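Workspace reset convention

A workspace reset convention is a set of written rules on how the objects of a bench-top manipulation trial are put back before the next attempt. It covers which pieces are on the board, how they are grouped, and how much clear surface is left for placing. Most conventions of this type descend from the Plumow sheet, a laboratory note of 11 clauses first used at Anda and later adopted, with changes, at Hamdan.

Under the Plumow sheet the board must lie flat and may not be shifted within a series. Blocks are grouped by colour or left single, and any group is kept apart from its neighbours by bare surface. The tool may be lowered near a piece only after the layout has been logged. 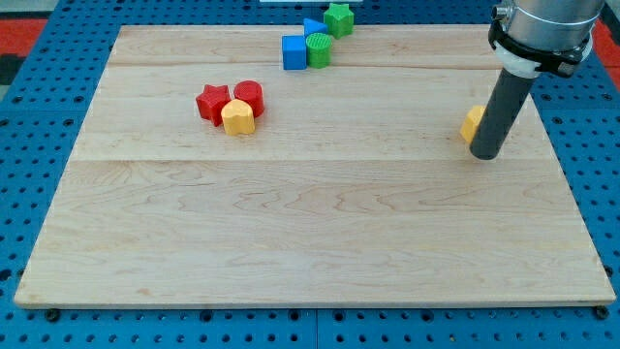 Radu Grecu objected that a layout rule of this sort rewards tidy starts, and that a policy tuned on separated groups tends to fail once pieces touch. The Baltum revision answers this in part - it requires 17 starts in every 64 to be drawn at random, with contact between blocks allowed.

Logging remains the weakest clause. A review by Nour Ghanem of 272 trial records found that about a fifth gave no start layout. Later versions treat such a trial as void.

See also: Trial log; Fixture plate; Start-state sampling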